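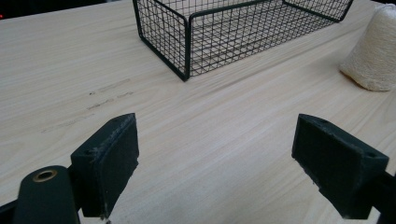
How much demonstration data does a hand-held gripper need before a robot can learn to tidy a table from it?

Less than I expected, if the data is collected the way the Prellik kit wants you to collect it: 600 demonstrations of one task got me a policy I would happily show to visitors, and the last 200 of those mattered far less than the variety in the first few hundred.

Prellik review: teaching by hand, with the robot left out of it
By Uliana Zhuravel
15 Jun 2020

I have wanted to write this one up for weeks. Prellik is a hand-held gripper with a camera mounted on it, plus the software that turns your recordings into training data, plus a short write-up of the method by Khrystyna-Mariia Symonenko, who designed it at Prilska. You hold the gripper, you do the job, and the camera on your wrist records what a robot's wrist camera would record. The learning side is plain behavior cloning: pictures in, gripper motion and jaw opening out. I've used teleoperation rigs for years and I had stopped noticing how slow they made me. My first evening with this thing, I did more pick-and-place recordings than I usually manage in two days (and my shoulders didn't hurt!).

The method

The idea in Symonenko's write-up is simple enough to explain to a colleague in the hallway. If the camera sees the same jaws from the same spot during recording and during playback, the policy has very little to be surprised by. Everything is expressed as motion relative to where the gripper is right now, so there is no table frame, no calibration board, and no measuring where the arm is bolted down. Move the robot to another bench and the policy still makes sense.

What I like best is how she handles delay. A person reacts to what they see with one lag, and the arm reacts with another, and most home-brewed setups I've tried just hope those two get along. Prellik has you measure the arm's lag with a waving test and then shifts the action sequence to match. It takes ten minutes. I ran the same policy with the shift turned off, out of curiosity, and the arm started swaying over the object like it was trying to make up its mind. Turned it back on, swaying gone. I did this several times for fun.

My test

The job was to pick up soft objects and put them in a small container. Soft things are a good test for plain parallel jaws, because a bad grasp often still half works, and the policy has to learn from people who are all a little sloppy in different ways. I recorded 600 demonstrations, spread over 7 object types, in three rooms with different lighting. I started some with the gripper high, some low, some badly turned, and some with the object barely in view. The write-up pushes hard on that last one and I now push hard on it too.

Training ran overnight on one desktop graphics card. For playback I used a Strobel arm, the small one, with the matching Prellik jaws bolted to the wrist.

Results

On tables it had seen, with objects it had seen, the policy got the object into the container in nearly every trial. On a table it hadn't seen, it dropped a bit, mostly with objects close in color to the tabletop. I had feared that pale things on pale wood would be hopeless, and they weren't. It came in slower and corrected more often on the way down, which is about what I do myself.

The lovely part is the recovery. When it misses, it opens, backs up, and goes again from a different angle. I never set out to teach that. I fumbled plenty of grasps while recording, though, and the write-up tells you to keep those takes as long as you finish the job. Keep them! I trained one version with the fumbles filtered out, and it would close on nothing and then carry that nothing very carefully to the container.

I also tried mixing in the shared Prilska set, which has 3,326 demonstrations from other people's kitchens and workshops. For my own task it made little difference on familiar tables. On the new table it helped enough that I left it in, and it steadied the approach on objects I had recorded only a few times. If you're short on patience, I'd record a smaller set of your own and lean on that one.

Living with the hardware

The gripper is light and the trigger is good. It has a long, even pull, so you can ease the jaws closed, and the recorded opening follows your finger closely. My small hands got tired after an hour, yours may not.

The pads will get scuffed along the edges with use. I saw no change in the policy from new pads to worn ones, but I'd still put some wear into the recordings, as the jaws are in every single picture the network sees. Swapping the pads for a different color without retraining was a bad afternoon. The same goes for the camera angle: tighten the mount before each session and check a still against the one from last time.

What I didn't like

Tracking. The kit works out where the gripper is from the camera and a motion sensor, and over a large, plain surface it can lose its place. The software throws those takes out for you, and it's right to, but it only tells you after the upload. I lost a whole batch one evening. A beep on the handle would fix it. Adding a bit of clutter at the far side of the table helped a lot in my case.

The method also has no sense of touch. It knows how far apart the jaws are and what the camera sees, and that's all. Soft objects forgive this. I tried a thin-walled cup and it was squeezed flat. I own a Bollow force-sensing pad set that would be a natural match, and the file format has room for an extra channel, but the training code ignores it for now. Symonenko told me by email that she'd like to have it working by September.

And the paper version of the write-up is thin on failures. There are 3 pages of results and one short paragraph on what went wrong. I'd trade a few of those charts for a folder of bad runs, which taught me much more when I went through my own.

Who should get one

Anyone with an arm and a backlog of small tasks, and anyone teaching a course where students wait in line for the robot. You can have several people recording at once and only need the arm at the end. If your work is mostly force, such as inserting, wiping hard, or turning stiff knobs, I'd wait for the touch channel.

I'm keeping mine on the bench. Next up is folding dishcloths, starting with the small square ones, and I'll add the numbers to this page when I have them.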